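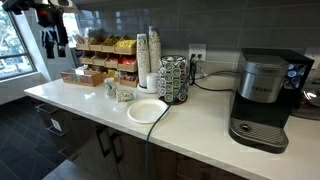
Frozen food storage at home: small tips

Keep the freezer at minus 18. A cheap thermometer between the packets tells you more than the number on the door.

Leave a finger of space at the back wall, so the cold air can go round. The old stock goes on top and the new stock under it, the same as in a warehouse.

I freeze soup flat in bags, 1000 ml in each, and stand them like books when they are hard. For sauces I take 100 ml pots. Write the name and the month before you fill the bag, as a pen does not like a cold surface. The Stikero labels hold well with me, and one from December is still readable.

Anikó Fodor wrote to ask about renting a locker at the cold store in Wivthorpe. If you buy half a pig, it can be worth the money. Ask first how many days of notice they want when you come to collect, and if you may bring your own boxes.

Defrost when the ice is thick like a pencil. Put towels down first.

Rozália Nyitrai, March 21, 2022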